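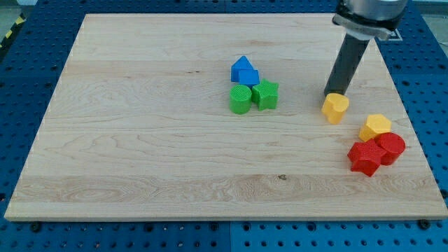 2026-07-05

Board first, then blocks, then the finish problem. The pine glue-up from Stenbridge has been sat in the rack since March and it hasn't cupped, or not enough to bother me. Straightedge across it in three places, light under one of them, barely. Grain runs side to side the whole way and the strips don't match in tone, which we knew when we bought it. The one I keep looking at is the darker strip near the front, all the loops and swirls in it, with the little brown knot on its top edge. Pretty, but it'll take stain differently from the plain strip next to it and I'd bet on the knot bleeding through anything water based. Mark that knot with pencil before anyone preps the surface. Leave the front edge square for now, no round-over until we've decided about the lip.

(Calling it pine. Invoice says "softwood panel, select". So, pine-ish.)

Blocks. Laid a few out on the board to see the colours against bare wood. Blue and green both hold up well on the pale background, better than they did on the grey felt. The green star is the one people will pick up first. Tops of the green ones have a fine texture, sides are smoother on the cylinder. Want to keep that difference, it's nice under the thumb. Question for whoever does the next batch — can we get the same texture on all the tops or does it depend which way up they're made? Write the answer in here please, not on the back of an envelope.

Star points. Still my worry. Five points on the green one, blunt ones on the red. Ran a thumbnail round the spare one from the drawer and one point caught. Light touch with 400 grit, checked again, fine. Do the same to every star before they go out. Cylinders don't need it. Triangles need the three uprights eased, nothing on the flat.

Sizes. Cherkaoui drawing has the star 6 mm wider across the points than the cube. Measured the spares with the good calipers (the ones in the case, the other pair reads wrong and should go in the bin). Star fine. Cube fine. Triangle is under on its height, not by much, but stood next to the cube with a finger across both you can feel the step. Does it matter? For sorting, no. For stacking, yes, a bit. Put a note on the drawing and left the parts alone.

Recess plan. Thinking now of NOT cutting shaped recesses. Flat board, loose blocks, a card with the arrangements on. Reasons:
one board does for every set of cards
no template to make for the star, which was going to be a pig
kids at Trendville put everything in the wrong hole on purpose and then the blocks jam
Against: blocks slide off if the board is on a lap. Hence the lip. A low strip round three sides, open at the front, would do it. Offcuts in the bin by the bandsaw are long enough I think, havent measured.

If we do go back to recesses then keep them well off the wavy strip. Router will tear that for certain, it goes every direction at once.

Finish tests. On offcuts, same panel, four squares each.
Hardwax oil: lovely, goes yellow, greens look muddy next to it.
Water based varnish, matt: stays pale, raises the grain, needs a knock back and second coat. Blocks look right on it.
Soap finish: palest of the lot. Left a damp mug on it over lunch and got a ring. No.
Shellac: not on something children will be licking and wiping down, dont care how food safe the tin says.

So varnish, with something over the knot first. Will try a dab of the Vernik sealer on an offcut with a knot in it and leave it 7 days before deciding. Offcut is on the windowsill, labelled, leave it alone.

Colour against colour. Two blues close together read as one lump from the other side of the bench, same with two greens. Arrangement cards should break them up, blue next to green, or give a clear gap. On the first cards we had the same colours touching and the testers took them for one piece. Redo cards 1 to 4 before anything gets printed.

Cost, quick. Panel order number 1323, price per panel went up again. If Stenbridge won't hold it at the old price then look at birch ply, it'd be flatter and duller and we'd lose the knots. I'd rather not but will price it.

To do
ring Stenbridge re price
knot sealer test, see above
ease points on stars
find offcuts for lip, measure them properly
new cards
bin the bad calipers
check the triangle hieght on the next batch, three from the top of the box and three from the bottom

Glue pot needs washing out again.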